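The box that does nothing

Busy boards have grown up, gone modular and become rather expensive. Are they worth the shelf space?

There is a kind of object that has been turning up in design shops, training rooms and the better class of toy catalogue, and it has no proper name. The makers call it a task box, or a skills box, or in one regrettable case a "dexterity companion". It has switches on it. It has buttons, and very often a slider. You press, flick and push, and when you have finished you can do it all again.

I should say at the outset that I like switches. I grew up in a house with a stereo that took up most of a sideboard, and I can still feel the weight of its power button under my thumb. So I am the natural customer for this sort of thing, and I came to it wanting to be won over. After a summer of prodding I am about half won over, which is less than the prices would require.

The idea is old. Nurseries have had boards with bolts and latches for generations, most of them knocked together by somebody's uncle out of whatever was in the shed. They cost next to nothing and children loved them. The new ones differ in three respects: they are electronic, they come apart, and they are sold to adults as readily as to parents. Stinberg, whose catalogue landed on my desk in July, lists its range under "Learning", "Rehabilitation" and "Desk". The pictures are the same in all three sections.

Coming apart is the main selling point. The modular boxes are built in sections that lock side by side, often with a jigsaw edge, so that you can swap the buttons for a set of dials when you tire of them. It's a handsome way of making a join. It also tells you where the money goes, for once you own the first box you are meant to want the other modules, and each one costs nearly as much as a decent toaster. Wumdale will sell you a single replacement section, but only in a colour it has since stopped making. Pacheco insists on complete sets.

How do they feel? Here I have to be fair. The round arcade button is a lovely thing, and it is hard to make a bad one. A hand lands on it without being told to. The metal toggle is better still. It has a definite before and after, and the bat-shaped lever is the nicest small piece of metal most of us are likely to touch in a day. If these boxes consisted of toggles from end to end I would have fewer complaints.

The slider is where my patience runs out. On every box I tried it was the part that felt cheapest, and it is also the part that promises the most, with its row of numbers suggesting that something will be different at four from what it was at two. On the Korkov I borrowed, nothing was. A child will forgive this for an afternoon. An adult who has paid for the privilege may take it harder.

Then there are the claims. The leaflets speak of focus, calm, hand strength and confidence. Some of that is surely right, in the sense that doing fiddly things with your fingers makes you better at doing fiddly things with your fingers. An occupational therapist I spoke to was kind about the boxes and said she would happily use one. She also said she gets the same work out of a tin of buttons, a padlock and a jar with a stiff lid. One leaflet boasts of 2,000 combinations, a figure I doubt anyone has checked by hand. Another has its switches tested to 3,000 presses, which sounds splendid until you watch a four-year-old meet a red button.

There are things I would praise without reservation. Handles, for one. A box that can be picked up and carried to the kitchen table gets used, and a box that has to be slid off a shelf with both hands does not. Screws, for another. If I can see screws, I can believe that someone might one day mend it, and I would take that over any number of smooth sealed cases. Plain lettering is welcome too. "Off" and "On" have served us well and don't need replacing with little pictures of the moon.

Colour is a matter of taste, and the fashion has settled on slate and grey with bright buttons, so that the box can sit in a living room without shouting. I think it works. I also think it is how they get away with charging grown-up prices for a nursery toy.

Would I buy one? For a school or a clinic, where many hands will share it, possibly. For a house with one child and a drawer full of old light switches, no. Get a plank, a screwdriver and an hour to yourself. The slider can be left out.
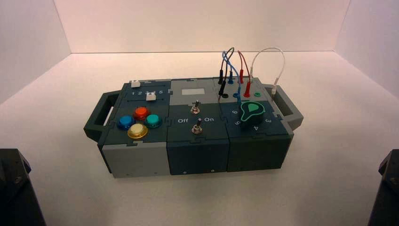

Buttons, toggles and a numbered slider on a modular task box, with a carrying handle at each end.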